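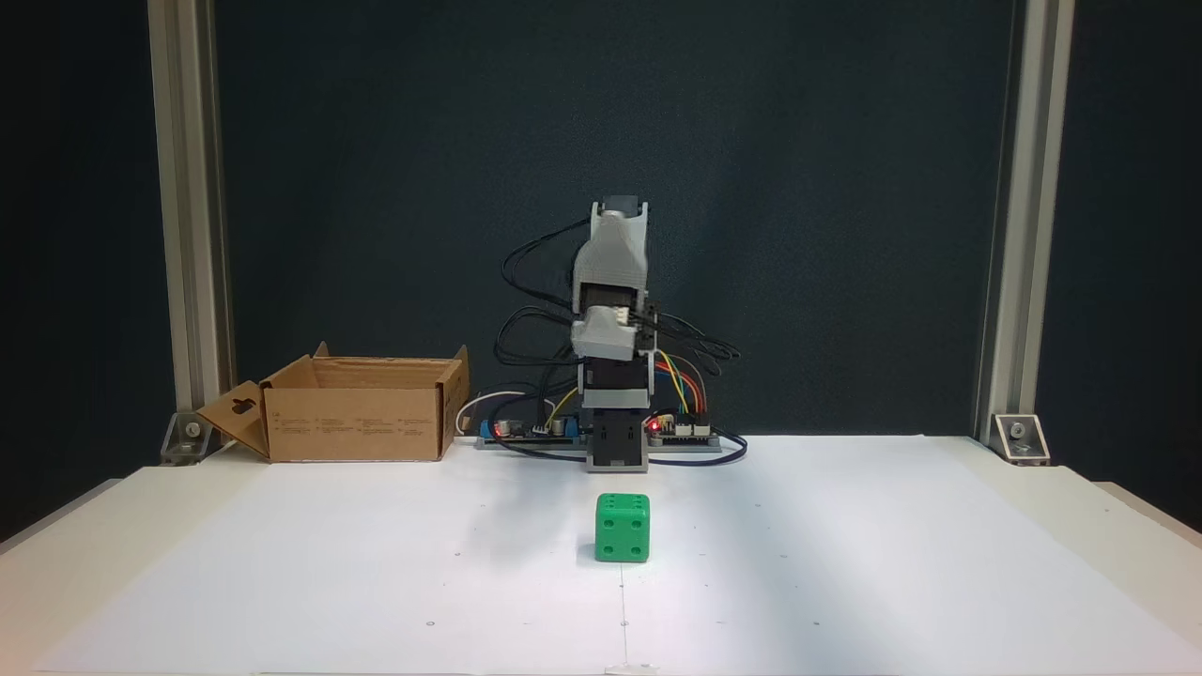
Small arm standing upright, cables on both sides.

Reading the Product Page: Limited Editions, Capsules and Collabs
Unit 5 handout, Fashion Retail and Promotion
Instructor: Christos Antoniadis
Revised September 2025

Bring this to class along with one product page of your own choosing. Apparel or accessories only, please. I got three mattresses last term.

1. What "limited" is supposed to mean

In the textbook, a limited edition is a run with a fixed size, announced ahead of time and not repeated. That is a clear claim and you can check it. Most pages that use the words don't make that claim. They say "limited" and leave out the number, the end date, and any promise about restocks. Read that way, every product ever sold is limited. The mill runs out of yarn sooner or later.

When you read a page, look for these:
- the size of the run, as a number
- whether the run is per color, per size, or in total
- the date sales close, if there is one
- what the seller says about a second run
- who the partners are and what each one did

If a page gives you none of the five, write "no claim" in your notes and move on. Don't fill in the blanks on the seller's behalf. Students do this all the time with brands they like.

2. Case: the Skokanance beanie

Kakholm is a knitwear label. Nic Giolla is a record shop with a line of tote bags and a loyal crowd. In March the two put out a ribbed beanie called the Skokanance, sold as part of an "ongoing limited capsule." Stop on that phrase. A capsule is a small, closed group of items. Ongoing means it isn't closed. I have asked several people in the trade how both can be true and the best answer I got was a shrug.

The first page said 1,000 hats. The wrap-up post in the summer thanked everyone who had bought one of the 1,639. Both numbers may be correct. There may have been a second color, or a wholesale order, or a restock that was counted separately. The point for us is that the buyer who paid extra for one of 1,000 was not told, and the page was quietly edited so that the first number is gone. Save your pages as PDFs on the day you read them.

Look also at what Nic Giolla added. The yarn is Kakholm's, the shape is Kakholm's regular winter hat, and the care label is word for word the same. The shop supplied a woven tab and its mailing list. I don't say that is worth nothing. A mailing list sells hats. But the copy talks about a "shared design journey," and I would like to see a sketch.

3. The heritage paragraph

Nearly every collab page has one. It goes between the photo and the size chart, and it is about roots, community, or craft. Some of these are sincere and some are even accurate. Try this test: cover the brand name and ask if the paragraph could sit on a page for work boots, or candles. If it could, it is filler.

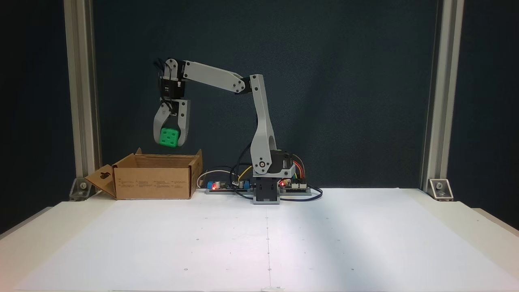 The other thing to check is whether the paragraph names anything. A town, a mill, a year, a person who taught somebody to knit. Cestex, which makes the blank caps that a lot of small labels decorate, has a dull page that lists the fabric weight, the closure, and the country of sewing. Compare it with the page of any label that prints on those same caps. The label's page is longer and tells you less — and the cap costs more than 2 times as much. Part of that gap is the embroidery and the small order size. How much of it is the paragraph, I can't tell you, and I am wary of anyone who says they can.

4. Words to circle

Highly anticipated. By whom? Look for a waitlist or comments from before launch.
Exclusive. Usually means sold on one website.
Drop. A release date. Nothing more.
Premium. No agreed meaning in headwear that I have found.
Collaborative. See the Skokanance, above.

5. For next class

Write one page on the product page you chose. Rewrite its main description using only facts the seller has stated, then put the word count of each version at the top. Most rewrites come out very short and that is fine. Attach the original. If you bought the item, say so in your first line — I won't mark you down for it, but the reader should know.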